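Ticket 64 - Bras droit, arrêt en défaut à droite du plateau
Statut : en cours
Priorité : haute
Ouvert par : Gerd Lindemann
Poste : Zundum, table bimanuelle
Tâche : mise de table (plateau, assiette, gobelet, couverts)

Vendredi 9h40
Défaut suivi de position sur le bras droit, axe 3, en descente vers le couvert à manche orange. Arrêt net, pas de contact. Bras gauche OK, il attend la synchro. Acquittement fait, reparti, même défaut deux cycles plus loin. Logiciel Motero, aucune mise à jour depuis décembre.

10h15
Relevé du log : erreur de suivi 7 degrés, seuil à 4. Toujours pendant la descente, jamais à la remontée. Vitesse baissée, passe mieux mais défaut quand meme au bout d'un moment. Pas la charge donc, la pince est vide à ce moment là. 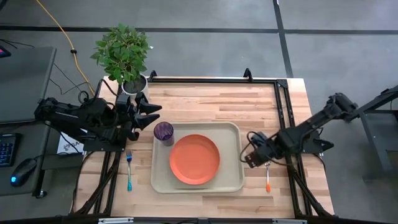 10h50
Permuté les alims gauche/droite. Le défaut reste à droite. Alim hors de cause. Connecteur du coude débranché, rebranché, rien de tordu. Tempo de com passée de 100 à 800 ms pour voir : ça masque les pertes de trame, le bras réagit en retard. DANGEREUX, remis à 100 tout de suite. Ne pas retoucher svp.

11h30
Bougé le câble du poignet à la main, couple coupé : pertes de trame à chaque flexion. Faux contact quasi sûr. Demandé un faisceau à Tiedemann, réponse attendue dans l'aprem.

Consignes en attendant :
- bras droit hors couple, étiquette sur l'interrupteur
- pas de cycle auto, meme en vitesse réduite
- personne n'aquitte le défaut à distance

14h05
Eleo confirme la référence du faisceau. Reste à savoir si on change aussi le connecteur du coude, j'attends leur avis avant de démonter.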